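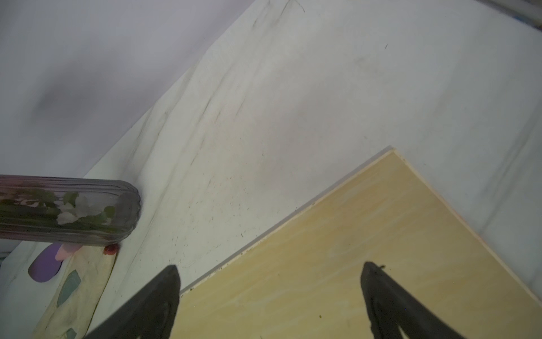
Tips picked up at the Kusik open day

Went along to the robot demo on July 23, 2022, mostly for the free parking and stayed till they put the lights out. Notes typed up quick before I lose the bit of paper. Most of it is just good bench and kitchen sense, you don't need a robot for any of it.

Crumbs and specks
Dexter Buenaventura was running the table demo. First thing he said – wipe the board before you start, then again halfway through. Bits get carried from one job to the next. Dry brush first, damp cloth second. I always did it the other way round and just made paste.
Run the brush along the edge of a board too, not only over the top. Dust sits there in a line.
Same at home with the bread board. Tap it over the sink, edge down.

White covers
Pale cloth under your work shows up every mark. Annoying but useful, you can see when it wants changing. Shake outdoors, then a cool wash. Grey smudges: bit of washing up liquid rubbed in dry, leave ten minutes, rinse. Don't scrub or you get a fluffy patch.
Creases – pull it tight and clip at the corners. Small things roll into the folds and hide.

Clear tubs
Maribeth Mercado's tip and the best of the lot. If it can go in something see-through, put it in something see-through. Artificial flowers, ribbon, cake decorations, leafy bits for wreaths. No labels to peel off later.
Round tubs roll! Lay them against something or stand a book either side.
Cloudy plastic: warm water and a spoon of bicarb, soft cloth, no scourers. Let it dry with the lid off over night.

Picking up small stuff
Somebody asked how the gripper gets hold of thin flat things. Answer was slowly, and from the edge. Works for fingers aswell. Slide the thin board to the side of the table and take it from there, saves your nails.
Beads and berries: damp fingertip, or a bit of tape folded sticky side out.

Thin wooden boards
Never leave them flat on a wet worktop. Wipe both sides, stand on edge to dry. If one has bowed, damp the hollow side, put it under a weight till morning. Worked on two of mine, third one went on the fire.
Light sand along the grain if the rim goes rough. 120 grit is plenty.

Scraps of fabric
Angelica Fajardo had the sewing corner. Patterned offcuts make good mats under anything that scratches. Pinking shears round the edge, no hemming. Wash before you cut or the colour might run on you.

Going next time?
They had 59 names down by lunch so book early. Tea was good, cake gone by two. Take a pen. Aileen Umali is doing the list again for the February one, ask for her at the front desk. Side door if you have a pushchair – the front has steps.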